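Which gripper for thin plastic cups and bowls? Two candidates, both annoying

Posted by Grutow, 4/8/26

I have one arm, one table and a budget that somebody else looks after. The job is sorting plastic tableware: bowls, small plates and cups, the bright picnic sort, picked up one at a time and put into whichever bowl they belong in. I have two grippers on loan and can keep one of them.

The first is a plain parallel pair of fingers with 14 mm pads. The second has softer, curved fingers that wrap round things, and it opens a good deal wider. On paper the second wins. On my table it wins with bowls and then sulks when asked to take a small cup out of a crowd, as the fingers are fat and want the neighbours to move over first. The parallel one goes in neatly by the rim, closes, and now and then fires the cup across the room.

The head camera is the same for both, and so is the controller. Has anyone compared these two styles on anything lighter than a tin of beans? The sales sheets are very keen on tins of beans.

Lidwood

Get the soft one. Cups are round, fingers should be round. I've had mine since June and no complaints, although to be fair I mostly pick up oranges.

Manar

I wouldn't choose yet. If cups are being fired across the room, you are squeezing too hard or closing too fast, and you'd have the same trouble with an expensive gripper, only further away. Turn the closing force down to the lowest setting that still holds a plate. Then halve the speed over the last 10 mm of travel. Run the same layout with both grippers, same starting positions, and write down the misses by type: didn't reach, reached but bumped a neighbour, gripped and lost it. One total score tells you nothing useful. I spent a winter with one total score and have a lovely graph of it.

Also check your depth picture before blaming the fingers. Shiny bowls give poor depth on the inside where the light catches them, so aim for the rim and ignore the middle.

Mahmoud

Agree with Manar on the force. On the choice itself, I kept the parallel one, for the dull reason that I could see past it. A wide soft hand hides the cup from the head camera at exactly the moment you'd like to look at it. Even a slim one covers more than you'd think once the forearm is over the table.
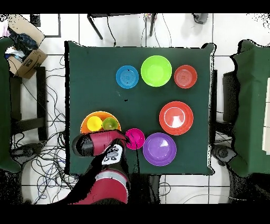 Issue 4

My usual practice layout, with the gripper at the magenta cup. The arm is over the near rim of the orange bowl, so anything that relies on seeing that whole rim has to be worked out before the arm comes across. I take the bowl positions first with the arm parked and leave them alone until the next pick.

Two other things. Nested cups, like the yellow and lime ones in the orange bowl, are worth a test of their own, as you have a wall on one side and another cup on the other. And tie your gripper cable back further up the arm than looks necessary. Mine trails on the cloth and I keep meaning to follow this advice.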